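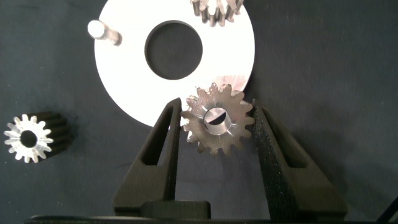

*A small metal gear, its teeth catching the light.*

The hospital gave us whistles in March. They came in a box of 200, orange plastic on orange cords, and the memo said they were one part of a wider commitment to staff safety. I read it standing up in the med room at ten to seven. The other parts of the wider commitment were on page two, and page two was a poster.

I had been at Pleso General for 13 years by then. I'd been bitten, spat on, and once pinned behind a linen cart by a man who thought I was his landlord. After the linen cart they gave us a webinar. After the webinar they gave us a survey about the webinar.

"Try it," the charge nurse said.

"It's a whistle. I know what it does."

"You don't know how loud."

I blew it. Down the hall, in bed 3, a man recovering from a hip replacement started to clap.

The trainer came that afternoon from a company called Stemness, in a vest with a lot of pockets. He told us that most incidents give off signals. He had us stand with our hands open at waist height and say, "I can see you're upset." We said it to each other in pairs. My partner was from respiratory and said it so flatly that I did get a little upset.

"What about nights?" I asked him.

"What about them?"

"There are two of us for 28 beds. If I blow this, who comes?"

He looked through his slides. He was decent about it, he went all the way back to the beginning. "Your nearest available colleague," he said.

"She's at the other end, with a patient on the commode."

"Then security."

"Security is one guy and he covers the parking garage."

He wrote that down. I've seen a lot of people write that down.

The whistle lived in my pocket with the tape and the pens. It picked up lint. Around Easter a memo said they had to be worn, so we wore them, and then infection control said the cords couldn't be wiped properly, so we went back to pockets. Management sent up cookies from Rolletti, the bakery across the street, with a card thanking us for our flexibility.

It was May when I used it. Four in the morning, a son who had driven all night and got there too late. He wasn't a bad man. He picked up the chair because it was what there was to pick up. I had my hands open at waist height and I heard myself say that I could see he was upset, and he looked at me as if I'd spoken to him in Latin.

I got the whistle out and it slipped, and I got it again and blew.

All along the hall the call lights came on, one after another. The guard was in the garage. My colleague came at a run with one glove on, and the man put the chair down and sat in it.

I filled out the form at six. There was a box asking whether the device had been effective, yes or no. I left it blank, and the computer wouldn't let me submit it that way, so I went and gave bed 9 her pills.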